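Unit 7: Working rules for tabletop manipulation
Course notes, Karthik Kumarasinghe

Read these notes before your first supervised session. They cover the two-finger gripper and everyday household objects. The rules for larger arms are in the Mridha handout, and they are stricter, so don't carry these over to that equipment.

1. Before power is on

Check the finger pads by hand. A pad should sit flat on its finger with no lifted corner. Rub each one with a dry cloth and look for lint, glue or a shiny patch. A shiny pad slips, and a slipping pad makes people turn the force up, which is how cups get broken. Pads are replaced after 2000 grasps or at the first visible tear, whichever comes first. Write the change in the log with your initials.

Next, check the wrist camera. The lens should be clean and both fingertips should show at the bottom of the picture when the gripper is open. If only one fingertip shows, the mount has turned. Stop and recalibrate. Do not fix it by eye.

2. The work surface

Home tables are not lab tables. You will meet glass, oilcloth, printed covers, crumbs and table legs of different lengths. Leave the household's own surface in place unless it slides. We want the system to cope with a busy pattern, and a plain mat hides the problem.

A pattern does change two things. Depth readings can be noisy where fine dark lines sit close together, and the object detector may report a printed shape as a real item. For both reasons, take a reference picture with the gripper open and nothing in the grasp area before the first object goes down. 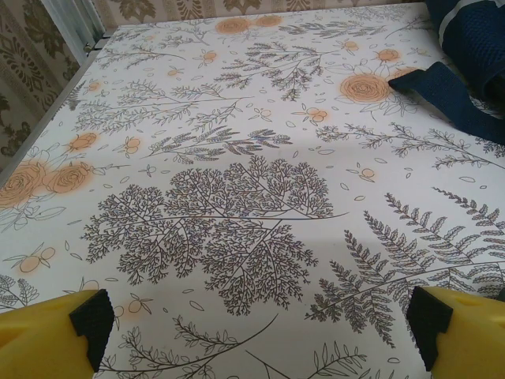
Compare the detector's output against that picture. Any item it reports between the fingers at this stage is a false detection and goes in the log. If there are more than two, raise the confidence threshold one step and repeat. If the second try is no better, carry on with the session but mark it "surface, noisy" so that whoever reads the data knows.

Cloth, straps and cords near the edge of the table need a decision too. Either they are part of the task or they are kept out of the reach zone. A strap can catch on a finger during a sideways move, and the force sensor reads that as contact with the table.

3. Speed and force

Approach speed is capped at 35 percent of maximum whenever a person is within arm's reach. The cap is set in the Vusex controller and students may not change it. Grip force starts at the lowest setting and goes up one step at a time. Two failed grasps at the same setting mean you look at the pads and the angle first – the force comes after that.

4. Stopping

One person holds the stop button and does nothing else. That person does not take notes or place objects. Anyone in the room may call a stop, and the session restarts only when the person who called it agrees.

For next time: read the Etis section on logging and bring one completed reference check, signed by your partner.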